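Prandach Wooden Number Puzzle, three months in

I bought the Prandach number puzzle in October for my mother, who wanted something to do with her hands while the radio is on. She has had it out most days, and I have used it enough myself to have an opinion.

It is a small wooden puzzle, sold by Todora in a plain cardboard box. The pieces were sanded well, with no splinters and no rough corners. The numbers are easy to read without glasses, and that was the main thing I was shopping for. The Carrasco set I looked at first had thin, fancy numerals that she could not make out in the evening.

The fit is tight. For the first couple of weeks two of the pieces had to be pushed in with a thumb, and she asked me to do it. They have eased up since then. If your hands are stiff, expect some help to be needed at the start.

The instruction leaflet is poor. It is one folded sheet in very small print, and the second half repeats the first. I threw it out.

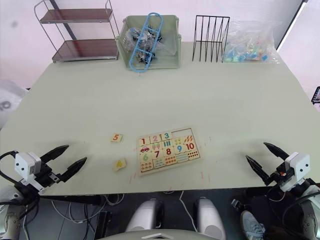

The box is the other weak point. The lid split at one corner by Christmas, and we now keep the puzzle in an old cookie tin. Iseck sells a similar one with a drawstring bag for 3 dollars more, and I would probably pay that next time.

Todora shipped it in four days. I wrote to them about the lid and got a polite reply from Eoin Ó Flaithearta, who offered a new box. I have not taken him up on it, as the tin works fine.

Four stars, one off for the packaging.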